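Robot club's shoe table draws a crowd at the winter open house

Posted Dec 24, 2018

I know, I know, it's Christmas Eve and you have pies to watch. But I promised the Kultov robotics club I'd get their story up before the break, and I've been putting it off since the open house, so grab some coffee and bear with me.

If you came through the school that night you probably got stuck in the same traffic jam I did. I was on my way to the bake sale (the lemon bars were gone by the time I got there, thanks a lot, everyone) and I couldn't get past the knot of people standing around the robotics table. So I stopped, and then I stayed for most of an hour.

The project is called Puler, and the job they've given it sounds like something my mother used to yell up the stairs: put your shoes away! Two robot arms work across a table from each other, and the idea is that they pick up sandals that are lying any which way and set them side by side on a little shelf, each one next to its mate. That's the whole thing. The students picked slides for this first version, the kind you wear to the pool, and I figured that was them going easy on themselves. No laces, no buckles, how hard could it be?

Pretty hard! Apolline Poulain, the senior who is running the project this year, was very patient with me about it. A slide is floppy in some places and stiff in others, she told me, and the strap is the obvious spot to grab, except that if you grab it a little off center the whole shoe swings around and ends up pointing at the wall. "We spent three weeks on swinging," she said. The team tried picking them up by the heel for a while and gave that up too, and now they're back on straps, with a lot more practice behind them.

The practice is the part I hadn't understood. I had pictured somebody typing in a list of moves, arm goes left, arm goes down, and so on. What the club does is steer the arms through the job by hand, over and over, and save every run, and then a program they've nicknamed Mindis learns from the pile of saved runs what tidying up is supposed to look like. They had around 200 runs saved when I talked to them, all done after school, and Apolline would like a whole lot more.

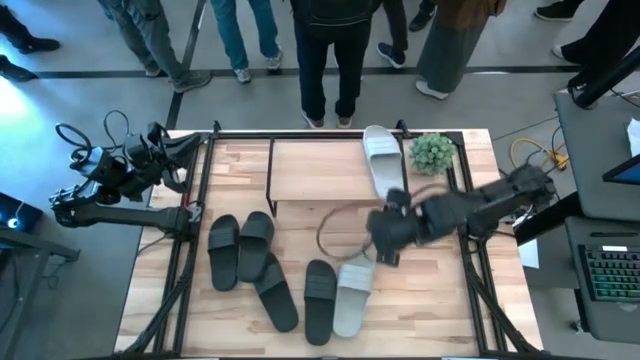
The other thing she wanted me to know is that dark shoes are a pain. Put two black slides close together and Mindis has a hard time telling where one stops and the next one starts, and if they're overlapping it can get really confused. Pale ones are much easier for it. Somebody in the crowd asked why they didn't just use pale ones, then, and a freshman on the team gave him such a look. (Because people own black shoes, sir.)

I asked about the plant, too. There's a small green one they keep by the shelf, and I assumed it was for decoration. Sort of! It started out that way, and then the arms kept wandering too close to it, so now it's officially part of the challenge and any run where the plant gets bumped has to be thrown out. I'm told the plant is doing fine.

Now for the news part, which I suppose I should have put at the top. Puler is entered in the Kashyap regional student contest in January, in the household tasks division. Each team gets 60 minutes to set up and then five tries in front of the judges, with the shoes laid out differently every time. Last year's group went with a napkin folding project and didn't make it out of the first round, which still stings a bit, judging by how fast the subject got changed when I brought it up. This year they feel better about things. "I think we can get three good tries out of five," Apolline said, and then she made me promise to write that she only thinks so.

They do have some work ahead of them. One arm reaches a bit short of where they'd like on the far side of the table, and the team was having a pretty lively debate about whether to move the arm or move the shelf. Moving the shelf is easier. Moving the arm means a lot of those saved runs might not be much good anymore, and I could see from their faces how popular that idea was. They hadn't settled it by the time I left, and when I emailed this weekend to check, I got back one line: "shelf, probably."

There's also the question of getting the whole setup to the contest. The table comes apart, but it takes a while, and putting it back together with everything in exactly the same spot takes longer. They're planning a full dress rehearsal the first week back, where they'll tear it all down, carry it to the cafeteria and see if they can have it running again inside the hour. If you have a van or a pickup and a free Saturday in January, they would love to hear from you. They'd also like shoes! Slides only for now, any color, any size, and please give them a rinse first. You can drop them in the box outside the robotics room once school opens again.

I did ask what comes after slides, assuming January goes well. Apolline would like to try sneakers. The freshman would like to try boots, and was voted down on the spot, loudly, by pretty much the whole team. My own vote was for a version that can be installed by my back door, where I've been tripping over the same clogs since Thanksgiving, but I was told that Puler doesn't do house calls.

The club starts meeting again the first day back, right after last bell, and they don't mind if you stop in and watch for a while. I'll be at the contest and will put the results up here that same night, as long as the gym has a signal. Merry Christmas, everybody, and if you're the one who bought the last of those lemon bars, I'd like the recipe.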